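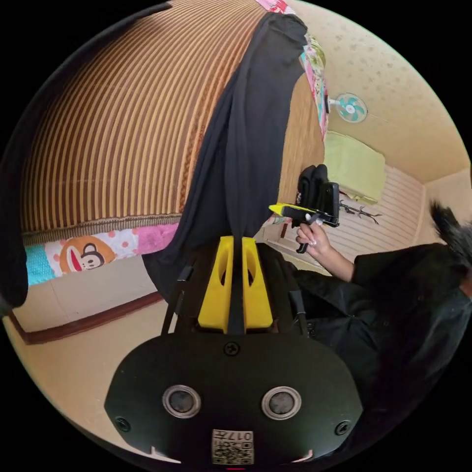
Drametti Customer Help
Ticket subject: Plindine bed mat keeps creeping and curling, black clothes coming up fluffy
Product: Plindine summer mat, brown and tan stripe, 2000 mm length
Opened: December 2018
Status: Open, waiting on Drametti

Original message

Hi there, I've filled in your form once already but it ate my message when I tried to add the order details, so apologies if you get half of this twice.

I bought the Plindine for the spare bed as we get the afternoon sun on that side of the house and sheets are just miserable in summer. Love the look of it! The stripes are nice, the braided brown trim along the edge is nicer than I expected, and it's lovely and cool to lie on. So please don't read this as a grumpy message, I want to keep it if I can.

Problem one is that it won't stay put. It sits on top of the bedspread (pink and white polka dots with a big cartoon monkey on it, the kids chose it, the monkey is not negotiable) and every time anyone gets on or off, the whole mat creeps towards the floor. By morning it's shifted some 50 mm and the monkey's face is poking out along the side.

Problem two is the curl. The edge with the trim lifts up, worst at the corner nearest the wall, and it won't lie down again even after I've leaned on it.

Problem three might not be your fault at all. We use that bed for folding the washing, and anything black that gets laid on the mat seems to come up with pale bits of fluff on it. I don't know if that's the mat shedding or the bedspread underneath or just our house.

What I've tried so far: turned it end for end, rolled it the wrong way overnight and tied it with a dressing gown cord, and wiped it down with a barely damp cloth like the care leaflet says. The rolling helped for a bit and then the corner popped back up while I was making the kids' lunch.

Is there a trick to it? Or is mine a dud?

Update from me, after your first reply

Thanks for getting back to me so quickly. Going through your list in order.

Right side up: yes, I checked, the trim is stitched so the neater side faces up and that's how I've got it.

Direct on the mattress: tried it. Took the bedspread off completely and put the mat straight on the fitted sheet. It moved a lot less, I'll give you that, but then the bedspread had to live somewhere and there was a small riot about the monkey. I also found the mat a bit hard without something soft under it. So I know it can sit still, which I suppose is useful for you, but it isn't how we want to use the bed.

Tucking the bedspread tighter: this made more difference than I thought it would. I'd been leaving it loose, and the creeping looks to be mostly the bedspread sliding on the sheet and taking the mat along for the ride. With it pulled tight and tucked right under on the wall side, the mat only wandered a little overnight. The open side still creeps, since I can't tuck that in without losing the best part of the pattern.

Weights on the corner: I used books. Two nights, big heavy cookbooks with a tea towel under them so they wouldn't mark anything. Trim is flatter along the long edge now but the wall corner is still up. It's not sharp or anything, it just catches on things when you drag them across. A hem got caught on it this morning and I had to unpick it from the braid with my fingernail.

Grip underlay: you mentioned the Kultow one. I've ordered it to pick up from the Górecki Road store and I'll let you know how I go. Could you tell me whether it's meant to go between the mat and the bedspread, or under the bedspread? The page for it only shows it under a rug. 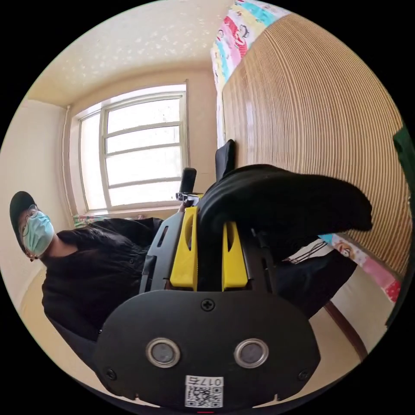 Now the fluff, which I've been much more scientific about than it deserves. I took a clean black top that had come straight off the line and gave it a good shake outside, then laid it on the mat, smoothed it out, picked it up and looked at it by the window. Hardly anything. Then I did the same with it on the bare polka dots, and it came up covered. So it's the bedspread! It's a cotton sort of thing that's been through the wash a hundred times and I think it's simply wearing out on top. I take back what I said about your mat shedding, you can cross problem three off the ticket.

The only thing I'd add is that black stuff does seem to pick up a few bits where it hangs over the side of the mat and touches the bedspread, which is exactly how we leave it when we get halfway through folding and wander off. I've started doing the darks on the mat only, with nothing draped over the edge, and they've been fine. Socks too, and socks are usually the worst.

Update from me, underlay

Picked up the Kultow underlay. It needed trimming to fit, and the kitchen scissors managed it — slowly. I hadn't heard back on which layer it goes in so I tried both.

Between mat and bedspread: mat grips the underlay well, but the bedspread still slips on the sheet, so everything moves together as one big sandwich.

Under the bedspread, on the sheet: much better. Bedspread stays, mat stays, and the kids had a good bounce on it to test (not my idea). I came back after and the stripes were still lined up with the edge of the bed. I'm calling the creeping fixed. You might want to put that on the product page, I'd have saved myself an evening.

The corner is the only thing left. Looking closely, I think the braid was sewn on too tight there, as the trim puckers for a short stretch right before the corner and then goes smooth again. Every other corner is flat. I could snip a stitch and ease it, but I don't want to void anything, so I haven't touched it.

What I'd like, if it's possible:

Either a replacement mat in the same stripe, or your okay for me to loosen the trim myself and still be covered if it unravels. I don't mind which. If it's a replacement, please don't send it before January as we'll be away and parcels get left on the front step in full sun.

I'm keeping the mat on the bed in the meantime with a cookbook on the corner. Ring in the mornings if you need me, otherwise reply here and I'll see it.

Thanks again, you've been really helpful so far!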